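4.2 Évaluation du service Plellevon en environnement simulé

Le service Plellevon, proposé par Gatmont, fournit par abonnement des intérieurs meublés simulés et une interface de commande pour robots à deux bras. Nous avons retenu la version diffusée le 04/10/2020, avec le contrôleur Siro livré par défaut. La tâche consiste à amener la pince droite au-dessus d'une table, dans une pièce comprenant aussi un lit et des chaises. Chaque essai est limité à 125 secondes. 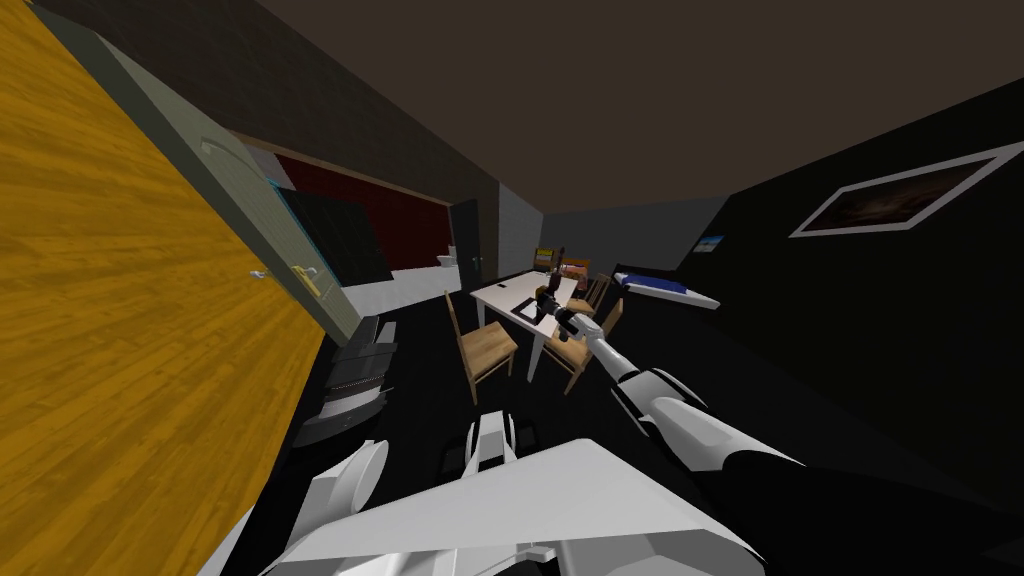
Selon Yao-tsung Kwok, la limite de temps pénalise surtout le planificateur Chu, dont le calcul initial est plus long, et il conviendrait de ne déclencher le chronomètre qu'au premier mouvement. Nous avons conservé le réglage du fournisseur afin que les résultats restent comparables à ceux du mois de mai.

Au total, 181 essais ont été lancés, dont 12 interrompus par une perte de connexion au serveur et exclus de l'analyse. Les vues rapprochées de la pince ont servi à vérifier l'écartement des doigts avant la saisie, la documentation ne précisant pas la convention de signe employée. Ho-yin Huang a relu les journaux de commande correspondants.

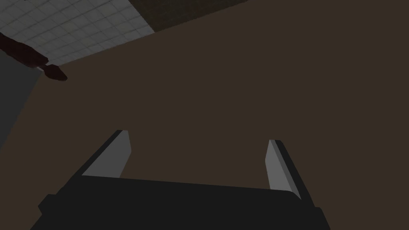

Figure 2. Vue rapprochée de la pince, doigts écartés, sans objet saisi (rendu simulé).

L'installation du client n'a pas posé de difficulté. La facturation à l'essai, en revanche, s'applique également aux essais interrompus.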